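About Skulow Robotics

Skulow Robotics develops methods for teaching machines to handle ordinary household objects. The company was established in a single workshop on Flosetti Street and now employs 44 people in engineering, training and support.

Our work begins in furnished rooms, with the cups, bottles and packages found in any home. Trained operators use hand-held grippers to carry out short tasks, and the recordings become the basis for our software.

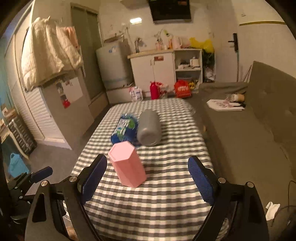 Hand-held gripper at the table, tabletop handling task.

Open Day

Each November the company opens its doors to schools, local employers and members of the public. This year's event took place on Monday, November 18, 2024, and received about 200 visitors. Guests were admitted in groups of 12 and attended a demonstration in Room 403, followed by a talk on the Illov training program – our one-year course for new operators.

The demonstration deals with objects lying on their sides, which call for a different approach from objects standing upright. Visitors may put questions to the operator at any point.
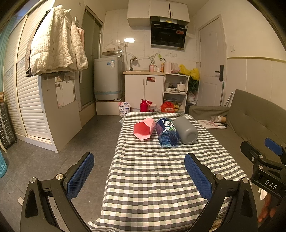
Desmond Ridgeway wrote afterward that he had expected a lecture and was glad to find that most of the hour went to practical work, though he would have liked more time for questions on software.

Requests for group visits should be addressed to the Rocha Building reception desk.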